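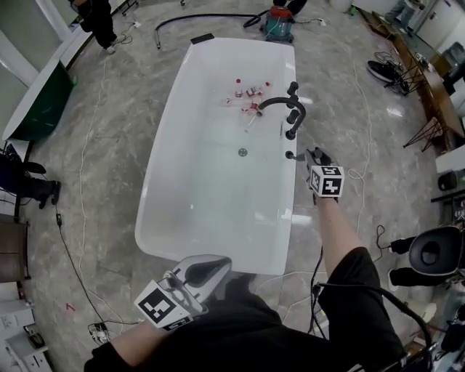
Filed under: Home & Slow Living | 8 comments

When I moved to Drorkau I had never owned a bathtub. In the apartment where I grew up there was a shower with a curtain, and the curtain always stuck to the legs. So when I saw that the new place had a real freestanding tub, white, with black taps, I signed the contract almost without looking at the kitchen. The kitchen is a separate story and not a happy one.

I want to write about how I clean the tub and what I keep in it, because I had to learn all of this from zero and it took me most of the winter.

First, the small bottles. I have a bad habit of leaving them inside the tub. Shampoo for travel, oil, the little ones with red caps that I buy two at a time from the pharmacy on Hodžić street. A bottle which stands on the floor of a tub falls over as soon as the water comes, and then it travels to the drain and sits on it. I did this for weeks before I understood why my water was leaving so slowly. Now I collect them at the far end before I clean, wipe each one, and carry them to the shelf. Most evenings they come back to the tub. I am working on it.

Second, the black taps. They are beautiful and they show everything. Every drop that dries on them leaves a white ring, and Drorkau has very hard water. My neighbor told me to use vinegar. I used it too strong and left it too long, and I got a dull spot on one knob, which I still see every time I wash my hair. Please don't do this. What I do now is much more boring: a soft cloth, warm water, one drop of dish soap, and then a dry cloth right after. The drying is the important part. If I do it every evening it takes less time than brushing my teeth. If I leave it until the end of the week, I need half of a morning and I am in a bad mood.

The curved spout needs attention on the lower side, where the eye doesn't go. I bend down and look at it from the inside of the tub. The first time I did this I was a little ashamed.

Third, the pillow. A small black one at the end of the rim, for the head. I thought it was a silly luxury until I read in the bath for the first time. But it holds water behind it, so after each bath I take it off and let it stand on its side until morning. In February I forgot it for many days, and there was a smell I will not describe.

For the inside of the tub I use a paste of baking soda and water, and a sponge without the rough side. I begin with the walls and finish at the drain, always in this direction, so the dirt has only one way to go. Then I rinse two times. My mother would rinse three times, but she doesn't pay my water bill.

The floor is the last thing. A gray marble pattern is very kind to a lazy person, it hides hair and dust perfectly, and so you believe it is clean. It is not. I vacuum before I wipe, never after, and I let the vacuum hose go all the way around behind the tub, where the dust likes to meet. A freestanding tub looks light and elegant in the shop, but it has a back side, and somebody has to clean this back side on their knees.

I also looked at a wooden bath tray from Ravamby, the kind that lies across the tub and holds a book and a cup. The shop in Hikberg has it and I touched it for a long time. I didn't buy it yet. I know myself, and I think it would be full of small bottles in one week.

If you have hard water too and you found something gentle for black taps, please write to me in the comments. A reader already suggested lemon, and I will try it on the knob that is spoiled anyway. Next time I will write about towels, and why I went from 17 of them to a number that fits in one closet.

This site uses cookies to remember your preferences and count visits. By continuing to read you accept our cookie policy. Accept | Settings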